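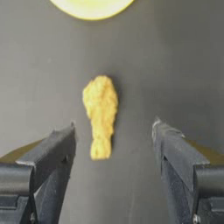
Photo: Nouhaila Morsy / Lokia

Do You Really Need to "Update Your Drivers"?

By Nouhaila Morsy
January 30, 2022

You are playing a game on the family computer and a box pops up. It says "WARNING! 49 of your drivers are out of date!" There is a big green button that says FIX NOW. Should you click it?

No. Get a grown-up, close the box, and then come back and read this.

What is a driver, anyway?

It has nothing to do with cars. A driver is a small program that helps your computer talk to one of its parts, like the speakers, the mouse or the screen.

Think of a kid at school who only speaks French and a kid who only speaks Korean. They can't plan a game together until somebody who knows both languages stands between them. The driver does that job. Your computer says "play this song," and the driver changes those words into orders the sound parts can follow.

Some drivers come with the computer's operating system. (That's the main program that runs everything else. Windows is one, and Linux is another.) Others come from the company that made the part.

So are old drivers bad?

Grown-ups argue about this one. Here is what I think, and you can check it with somebody you trust.

A driver doesn't go sour like milk. If it worked in October and nothing else on the computer has changed, it will probably work today. "Old" only means that a newer one has been made. The newer one might fix a mistake, and some of those fixes are important because they keep bad programs out. Or it might help with a game you don't even own. Once in a while, a new driver makes things worse. I put a new sound driver on my own laptop last winter and every song came out crackly until I put the old one back.

Your operating system usually checks for the important updates by itself. Let it. When it asks to restart, save your homework first and say yes.

Then why does the pop-up sound so scared?

Look at who is talking. I tried a program called Trimness on a spare computer. It promised to make the machine "like new" and it took less than a minute to find 164 problems. That sounded terrible! Then I clicked to see the list. Most of the "problems" were tiny leftover files that weren't hurting anything. To fix them, I had to pay.

I closed it and ran it again right away, and the number had changed. I hadn't touched a thing.

A program that gets paid when you are worried has a good reason to worry you. That doesn't prove it is lying — but you should ask for more than a big red number.

Questions to ask before you click

Who made this message? Is it from the computer itself, or from a web page? A web page can't look inside your computer and count your drivers.

What is broken? If the sound works, the mouse works and the screen looks fine, you may not have a problem at all.

Does it want money, a password or a hurry? Real updates don't come with a clock counting down.

What if something really is broken?

Turn the computer off and on again. Yes, really. Check that the plug is all the way in. If that doesn't help, ask a grown-up to look on the website of the company that made the part, and type in the address yourselves. Don't just pick the first thing a search shows you, as it may be an ad.

Words to know

Driver: a small program that lets a computer use one of its parts.
Operating system: the main program that runs the computer.
Pop-up: a box that opens on top of what you were doing.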